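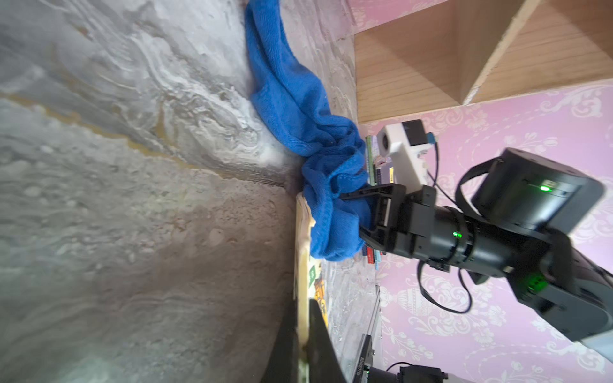
Photo: Christos Bakalis

Blog > Reading > How-tos > Running a blog tour

How to set up a small blog tour for your book

Quick one as I've had three emails asking this month and I keep typing the same answer. This is for a small press or self-pubbed author with no publicist. I've run tours for Sorico and for two authors on their own dime, so it's tested, more or less.

Before anything

Have a finished file. Not nearly finished. Bloggers read what you send and they will quote the typo on page 5.

Pick the dates. One week is fine for a first tour. Two weeks if the book is long or you have lots of takers. Avoid the first week of March, everybody is doing World Book Day posts and you'll get buried.

Step 1. Make the list

Open a spreadsheet. Columns: blog name, person's name, email, what they read, review policy link, date asked, answer, format wanted, stop date, post link. Boring but you'll want every one of those later.

Finding people — look up two or three books like yours, search the title plus "blog tour", see who took part. Read at least a couple of posts on each blog. If someone only covers crime don't send them your walking memoir. If the policy says closed to requests, it's closed. Skip.

Don't chase numbers. The best stop on the last tour I did was Nattawut Jitpraphai's, 300 subscribers, and his readers left longer comments than all the others put together. A blog with 1,510 followers gave us a copied blurb and a cover.

Step 2. Ask

Short email. Use their name. Mine goes something like:

Hi Neema, I'm putting together a tour for The Salt Ledger by Angeliki Karamanlidis, a family memoir set on a ferry route, out with Sorico. I saw your piece on island writing and thought it might suit you. Would you like a review copy and a stop on the tour? Ebook or paperback, whichever you prefer. Dates are open. No problem at all if you're full up.

That's it. No attachments on the first mail. No press release pasted underneath. One follow up after a week, then leave them be.

Ask for more than you need. Half won't reply.

Step 3. Give out dates

First come first served, works fine. Put a confident reviewer on day one and another on the last day. Mix up the kinds of post in between:

- review
- Q&A with the author
- extract (check with the publisher how long, Sorico let us have 1,020 words)
- guest post by the author
- giveaway

Don't run two extracts back to back. And never the same extract twice, I did this once, my fault, very embarassing.

Keep one spare date free near the end. Somebody will get sick or move house.

Step 4. Send the stuff

Paper copies go first, post is slow. Four weeks ahead if you can. Ebooks same day they say yes.

Then one folder for everybody, with the cover (big and small), author photo, blurb, author bio in two lengths, publication details, buy links, the tour banner, hashtag if you must. Name the files properly. "cover_final_FINAL2" helps no one.

Q&A: get the questions to the author early. Angeliki wanted two weeks and used all of it, but the answers were lovely.

Step 5. Tour banner

Cover plus list of blogs and dates. Any free image program. Check the spelling of every blog name, then get someone else to check. Rosalind Szabo does mine and she finds one every time.

Step 6. During the week

Every morning: find the post, read it, leave a real comment, share it. Get the author to say thank you as well, takes them a minute. Paste the link into the spreadsheet.

If a post is late, a friendly note in the evening. Not before. People have jobs.

Bad review? Some bloggers will write and ask if you'd prefer they post it after the tour. Offer them an extract for the stop instead and let them run the review whenever they like. Do not argue with it. Don't let your author argue with it either — take their phone away if neccessary.

Step 7. After

Thank you email to each person. A page on the author's site with all the links. Ask before you quote a review on a jacket or in an ad, most say yes and are pleased.

Paying people: I don't pay for reviews and the bloggers I work with don't want it. If you use a tour organizer you pay the organizer for their time, separate thing. Get the price in writing.

Spreadsheet template is on request, just leave a comment with which format you need.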